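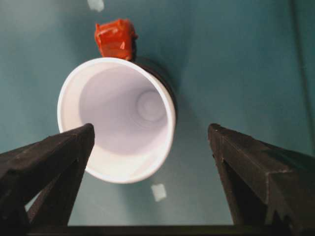

Posted by Monique Chevalier in Home Builds, August, 419 views

Arm reaches the cup but one finger ends over the rim

Hello all! I've been putting together a small arm on the bench in my garage, with a Skoltard base, a gripper I pieced together over the winter, and a little camera on the wrist. I want it to pick up a white disposable cup and set it down somewhere else, that's all. From the wrist view the left fingertip comes out over the cup opening while the right one is way off to the side. The fingers are wide open, so width isn't the trouble. If I close them from there I expect I'll just pinch the wall and tip the whole thing over. I've redone the camera calibration 3 times and I'm running out of patience (and evenings). Should I be fixing the camera or the arm?

Jibrin
Welcome, and what a nice project to have on the bench! Before you calibrate again, try the boring test. Put the cup where you want it, drive the arm by hand until the cup sits midway between the fingers, and write down the joint readings. Then send it back there on its own and compare. If it comes back to the same spot, your arm is fine and the offset is in the camera-to-gripper numbers. Mine was out by around 57 millimeters — I had measured to the wrong side of the bracket and felt pretty silly. Also, you have a red thing right up against the far rim. I'd move it away until the cup works by itself, as it may be pulling your cup detection toward it.

Vullance
bigger fingers

Dinddale
I'd second the hand-driven test. One thing to add: a camera up close sees the rim nearer than the bottom of the cup, so if your code aims at the bottom, the target shifts whenever the view is tilted. Try aiming at the middle of the rim and let us know how it goes.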